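Imesari: registro de superficies y mobiliario de trabajo
LÉEME, revisión de octubre

Qué contiene

Imesari reúne 500 entradas sobre mesas, paneles y tejidos de una misma sala. De ellas, 272 tienen la ficha completa (material declarado, color, zona y observaciones) y el resto solo material y color. Quien busque un catálogo cerrado saldrá decepcionado. La ficha incompleta se distribuye igual, con el campo vacío, y preferimos eso a que alguien lo rellene a ojo.

Estructura

superficies.csv: una fila por entrada
zonas.csv: 13 zonas de la sala, con nombre corto
notas/: texto libre, sin normalizar

Sobre los nombres de material

El campo "material" viene de la etiqueta del proveedor o de quien rellenó la ficha, y conviene desconfiar de ambos. "Nogal" quiere decir que el tono y la veta parecen de nogal. Si la tabla es maciza o chapada no lo sabemos, y el inventario anterior, Birix, que aseguraba saberlo, se contradecía en 24 entradas. Las hemos dejado marcadas con "dudoso" en vez de elegir la versión más bonita.

Con los tejidos pasa algo parecido. "Gris oscuro" cubre desde el antracita hasta el casi negro, según la luz de la tarde. No recomendamos usar este campo para comparar colores.

Sobre la cinta

Las zonas de mesa se delimitan con cinta gris. En teoría el rectángulo marca el área útil; en la práctica se repone cuando se levanta una esquina y nunca queda en el mismo sitio. Las medidas de zonas.csv pueden desviarse hasta 13 mm. Quien necesite más precisión que mida otra vez.

Paneles

Los perforados blancos se registran por cara vista. Kneath, la hoja de conversión, los trata como pared y Cileck como mueble. No hemos resuelto la discrepancia y no vemos motivo para fingir lo contrario.

Usos que no aconsejamos

- Estimar el desgaste: no hay fechas de compra fiables.
- Deducir la distribución de la sala: los muebles se mueven y las notas no siempre lo recogen.
- Citar el total de entradas como total de objetos. Una mesa puede ocupar varias filas.

Muestras

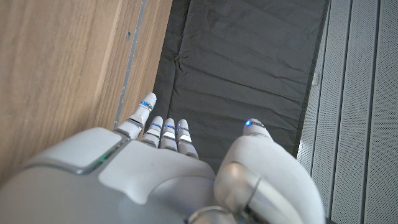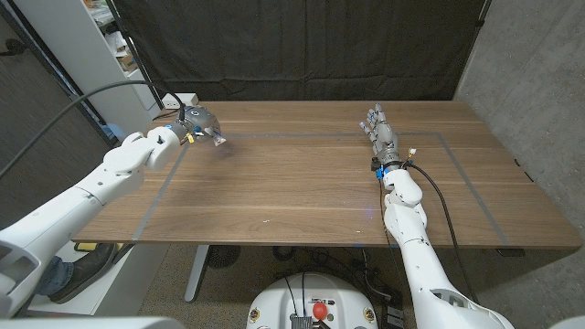
Primera: tejido gris oscuro, con panel de madera marrón claro y paneles perforados blancos. Segunda: tablero de tono nogal con zona marcada en cinta gris.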